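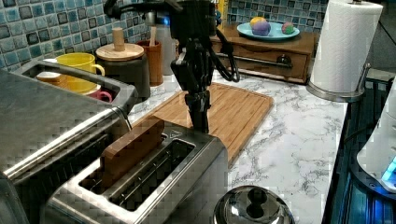

Trosteck Kitchen Pack: data card and notes

Status: under review. We have not bought a license.

What Kimow sells
A set of 3041 recorded arm episodes on a household counter, plus a policy the brochure calls "kitchen ready." The toast task uses a wooden block for bread. A block doesn't bend, crumble or jam, so I'd read any toast score with that in mind.

Contents
Train: 3041 episodes
Held out: 152 episodes
Counters: one, as far as I can tell

Known problems
The held-out split appears to share its counter with the training split. Kimow's sheet says "novel layouts" and never defines the term. 14 episodes have no end label. I asked for failure counts in September and got a price list. 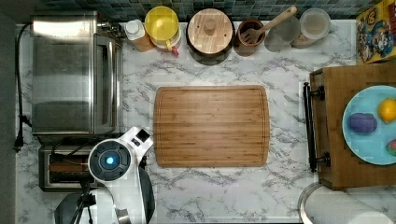

Elspeth Mackay replied that the missing labels are fixed in the next release, and that a second kitchen costs extra. No date given for either.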